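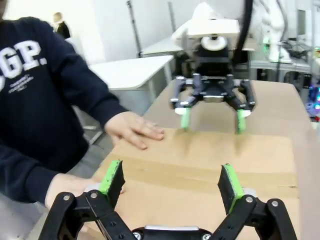 Skirley Footpaths: spring report to the Rutherford Fund

It's been a cracking few months! The old mill path is open from end to end again, all 3,098 metres of it, and people are out on it from first light. We have put in 181 new steps on the Brokby side (the steep bit, for anyone who remembers sliding down it) and planted 300 hawthorn whips along the top field.

Spending is on track. Gravel came in £300 under budget, and with your agreement we would love to put that towards a second bench at the ford.

The one hold-up is the kissing gate at Flarkia Farm, where the posts were delivered too short. New ones are due in May. Jeanie Jardine will be walking the whole route on Tuesday with the school, and you would be very welcome to join them, boots essential!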